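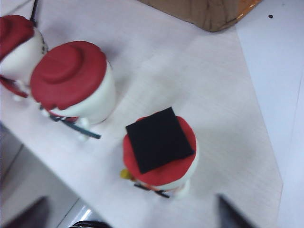 Three of the little figures with red hats and stick arms, seen from above.

Home | Reviews | Craft Supplies | Tools | Contact

Nitov Low-Temp Glue Gun: A Review After One Winter of Use

1 July 2018

I bought the Nitov low-temp glue gun in October to replace an old high-temp one from Dedau that had started leaking out of the back. I make small decorations for a holiday stall, and the rest of the year I fix things around the house with whatever is in the drawer. The Nitov has now done one full season of that, so I have a fair idea of what it's good for.

Heating up

The box says five minutes and that matches what I get. There is an orange light on the side that comes on when you plug it in and stays on, so it tells you the gun has power and nothing more. A light that changed when the glue was ready would be better. I set the kitchen timer and go do something else.

The cord is 90 inches long. My table is on the far side of the room from the outlet and I can work there without an extension cord. The Dedau had a cord so short I ended up gluing next to the toaster.

In the hand

The trigger is wide enough for two fingers and moves smoothly. On a long evening my hand gets tired, though no more than with other guns. The body is light. The stand is the weak part of the design. It is a thin wire piece that folds out from under the nozzle, and it pops out of its holes if you set the gun down at an angle. I gave up on it and use a saucer.

The nozzle is narrow, and that is the main reason I would buy this gun again. You can put down a dot small enough for a bead or the end of a twig. It still drips a little when it sits, so keep something under it. The nozzle does not unscrew, so if you want a wider one you are out of luck.

How well it holds

Low-temp glue is weaker than high-temp glue, and anyone who tells you different is selling it. On felt, paper, cardboard and unpainted wood I have had no trouble. On glass and glazed pottery it peels off with a fingernail. On painted wood it depends on the paint. If the paint is chalky, the glue comes away and takes the paint with it.

It also goes soft in heat. I left a wreath in the back of the car in May and half of the berries slid off. For anything that will hang in a sunny window, use a different glue.

Burns are the other side of it. I have touched the glue plenty of times and it stings, but I haven't had a blister from it. The metal tip is hotter than the glue and you should still stay away from it.

Glue sticks

It takes the thin sticks. I tried three kinds. The ones in the box are cloudy and stringy and I used them up on boxes. Zutden sticks are clear and leave fewer strings, and those are what I buy now. The Bielecka ones are a hair too thick and jammed on me twice. A bag of 400 Zutden sticks should last me through next winter.

Price

I paid 17 dollars for the gun with 8 sticks in the box. I would pay that again. If you mostly repair furniture or shoes, get a high-temp gun instead.

Good: narrow nozzle, long cord, fewer burns.
Bad: flimsy stand, no ready light, fixed nozzle.

Comments

Stanisława Wieczorek
My stand broke in the first week. I bent a new one out of a coat hanger and it works better than the original.

Jarmila Malý
Does it have an on/off switch? My old one didn't and I kept forgetting it was plugged in.

Reply from the author
No switch, sorry. I should have put that in the review. You have to pull the plug.

craftymom_b
I keep my sticks in the freezer for a few minutes before loading if they are too thick. Might help with the Bielecka ones.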